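Pliage robotisé : la charte de bonnes pratiques est en ligne, et elle a bien grandi !

Ceux qui suivent cette lettre depuis un moment se souviennent de la première ébauche : quatre pages, beaucoup de ratures et une définition du mot « plié » sur laquelle personne ne s'entendait. La version 2 vient de paraître sur l'espace commun du projet Gisell, et je suis ravie de pouvoir enfin vous en parler. Elle compte 70 règles, réparties en six chapitres, et elle s'adresse à toutes les équipes qui font manipuler du textile par un bras robotisé, que ce soit dans l'atelier de Tivesgate ou au labo Vasconcelos.

Le point de départ, c'était la relecture de 689 essais de pliage venus des deux sites. Parmi eux, 232 ont dû être mis de côté parce que leur fiche ne permettait pas de savoir comment la séance avait été préparée : vêtement sans référence, consigne de pliage absente, version du programme oubliée... Un tiers du travail, autrement dit, qu'il a fallu ranger dans un coin alors que les essais eux-mêmes étaient peut-être excellents. La charte est née de cette frustration-là.

Le chapitre que je préfère est celui du plan de travail. Fond clair et uni, surface mate, rien d'autre sur la table que le vêtement en cours. On relève l'éclairage en début de séance et on n'y touche plus jusqu'à la fin, ombres comprises — une ombre stable gêne beaucoup moins qu'une ombre qui se promène. Les câbles ont droit à leur propre page, et elle est sévère : on vérifie leur course bras replié, puis bras tendu, et tout câble qui passe devant le vêtement ou traîne dessus doit être noté dans la fiche avant de lancer l'essai suivant. La fixation idéale reste à trouver, les propositions sont les bienvenues !

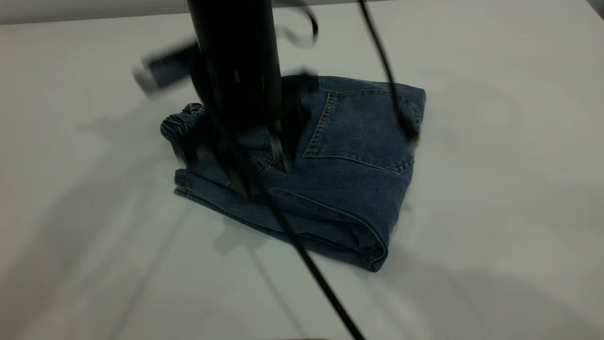 Pour le denim, la charte demande désormais une fiche à part. C'est une matière formidable à travailler, lourde, épaisse aux coutures, avec des poches et des empiècements qui changent tout à l'endroit où la pince se pose. On y indique le type de taille (élastiquée ou à bouton), la face visible en fin de pliage et le nombre d'épaisseurs sous la prise. Les jeans à taille élastique ont leur ligne spécifique : les fronces doivent être décrites telles qu'elles sont, y compris quand elles dépassent du paquet, et on ne les rentre pas à la main avant la prise de vue finale. Retoucher un pli, même d'un doigt, fait basculer l'essai dans la catégorie « assisté ». La règle a fait grincer quelques dents, mais elle rend les comparaisons entre sites tellement plus simples que plus personne ne voudrait revenir en arrière.

Côté images, une bonne nouvelle pour les maniaques du tri : on ne jette plus les vues floues. Une pince en mouvement est floue, c'est normal, et ces vues renseignent sur le rythme du geste. Elles sont conservées avec l'étiquette « mouvement » et ne servent simplement pas à noter la qualité du pli, qui se juge sur une vue bras dégagé.

La sécurité reprend les consignes que vous connaissez : arrêt d'urgence à portée de main, essai à vide après chaque changement de doigts, pas de main au-dessus de la table tant que le bras est alimenté. Une nouveauté tout de même, le contrôle de serrage de la pince tous les 100 cycles, à consigner dans le carnet de l'atelier.

Le modèle de fiche est déjà intégré à Ziltov, notre outil de saisie, dans le menu « Nouvelle séance ». Les anciennes fiches restent lisibles, inutile de les ressaisir. Vos remarques sont attendues jusqu'à la fin novembre, directement dans la marge du document, et les chapitres sur la maille et le linge de maison cherchent encore des relecteurs.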